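Petkov P40 kitchen scale, reviewed by Vesela Vasić
Jun 10, 2018

The P40 is the middle model in the Petkov range and replaces the P30, which had a reputation for losing its zero. Capacity is 5 kg, resolution 1 g, and it runs on two AAA cells. The casing is thinner than before and the display has moved to the front edge, so a wide bowl still hides the lower half of the digits.

I checked it against a set of calibration weights borrowed from Krum Shehu. At 200 g it read 200 on every attempt. At 1000 g it read 1001 with the load centred and 1003 with the load near a corner. That is acceptable for bread and poor for anything sold by weight. Small additions are the weaker point. Salt added in pinches to a loaded bowl was often ignored until it had built up to 3 g or so, a common fault in scales that filter the signal heavily to keep the reading steady.

The tare button works over the full range. Trays and large bowls can be zeroed without trouble, although the weight of the container counts towards the 5 kg limit.

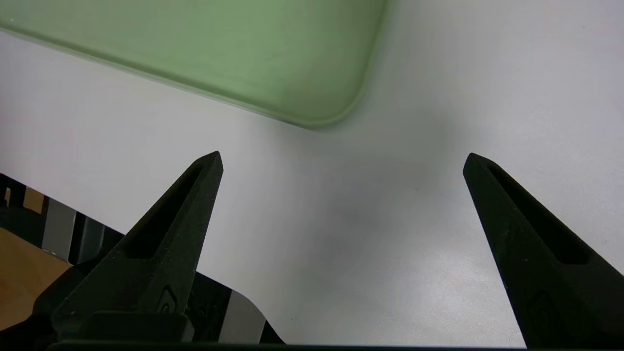
Does the scale switch itself off in the middle of a recipe?
After four minutes without a change in load, and the tare value is lost when it does.

Four minutes is short if you are peeling fruit between weighings. The older Idum scale on my shelf allows ten and can be set to stay on. Petkov offers no such setting, and the manual doesn't mention the timer at all.

Cleaning is easy enough. The platform lifts off — it is held by four rubber pegs — and can be washed in the sink. The buttons are sealed under a film that had begun to lift at one corner after roughly 40 days of use.

Accuracy: good. Small additions: poor. Battery door: stiff, needs a coin.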